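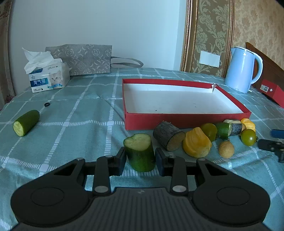

The fruit sessions: a gallery of things that slipped
Posted January 19, 2022 in Workshop Notes

Anyone who follows the Forkadden hand-gripper project will know we planned 4000 clean pick-and-place recordings by the end of November. We got 1141. Of those, 700 had to be thrown out, and this page is a record of why, with the blame shared out as fairly as I could manage.

The fault was a dull one. The software we use, Miverlow, works out how far the fingers are open and writes the number down beside the video. Somewhere along the way it began writing it down late. The fingers closed, the cucumber rose, and several moments later the log announced that it might be time to think about closing. A robot taught from that would grab at the air with great confidence and then squash whatever turned up next.

We blamed the fruit first. Fruit can't answer back and some of it rolls. Then we blamed the grip pads, the lighting and the update before last. The clock came sixth on the list, and it was the clock.

1. Cucumber, upright
Cut pieces are good for testing because they stand up by themselves and have a flat end to come back down on. The fingers go either side, close and lift. On the worst recordings the log has them wide open until the piece is well clear of the cloth — a levitating cucumber, as far as the data is concerned.

2. Lemon half
A soft thing with a fingertip pressed against it, and the best evidence we had. You can watch the contact in the video, then look across at the log and find the gripper officially minding its own business. 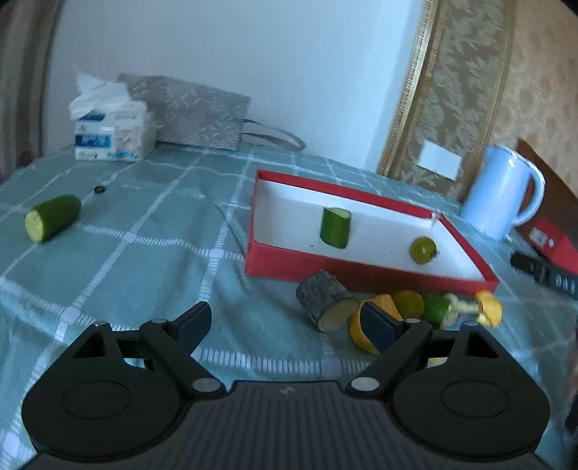 3. What we changed
Every session now opens with 20 slow open-and-close movements on nothing at all, checked against the video before any food is touched. It is as thrilling as it sounds. If the two disagree, we restart Miverlow and do the lot again.

4. Still to sort out
The older Magalhães recordings were made with the same version and haven't been checked. The Zalleseo set is probably fine, a phrase I also used in November. Bad files have been moved to a separate folder and should not be used for training, however nice the lemons look.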